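Sticking to the Plan When the Chart Gets Boring

Hi again! A few of you wrote in asking why I'd gone so quiet on currencies lately, and the short answer is that I haven't been trading much. January was a slow month for me. I kept opening the charts with my morning coffee, squinting at them, and closing them again. The dollar drifted up a bit, drifted back, and my order at the bottom of the range just sat there.

So this time I want to talk about position size, the least glamorous topic in the whole hobby (and the one that has saved my skin more than any indicator).

When I started, I traded the same amount every time. It felt tidy. Then I'd have a stop 30 pips away on one trade and 60 pips away on the next, and I couldn't work out why some losing weeks hurt so much more than others. Same size, double the distance, double the loss. I'm a little embarrassed by how long that took me to see!

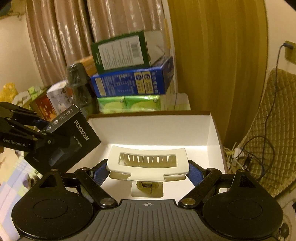
Now I start with the dollars. I decide what I'm willing to lose on the idea, look at where the stop belongs on the chart, and let those two set the size. With $60 at risk and a 30-pip stop, I can afford $2 a pip. If the stop has to sit 60 pips away, it's $1 a pip. You can do it on the back of an envelope, and I often do.

My friend Demetrius Pettigrew runs the little trading journal group I'm in, Starnora, and he has us write down the planned loss before we enter anything. I grumbled about it at first – it's one more box to fill in – but I went back through my own journal over the holidays, all 252 entries of it, and 58 of them had no planned loss written down. Most of my ugliest trades were in that pile. I haven't skipped the box again.

One reader asked whether you should go bigger when you feel really sure. I don't. The trades I felt surest about have a pretty mixed record, and the extra size mostly made me fidget and close early. If you like scaling up, maybe do it by account balance every few months and leave your mood out of it.

Also, please check the pip value for the pair you're trading. Yen pairs are quoted to fewer decimals, and if your account is in dollars the value moves with the exchange rate. Your platform should show it on the order ticket. Look twice.

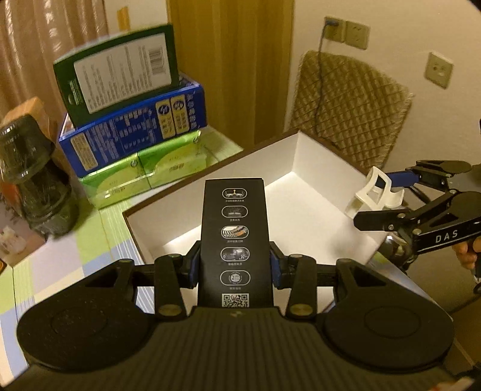 What I'm watching next

Mostly the central bank meetings, same as everybody. I'm staying small until those are out of the way, and I won't hold anything overnight going in – spreads get silly and stops can fill a long way from where you put them. Next time I'll go through how I keep the journal itself, with a few of my worst entries left in. Send me yours if you're feeling brave!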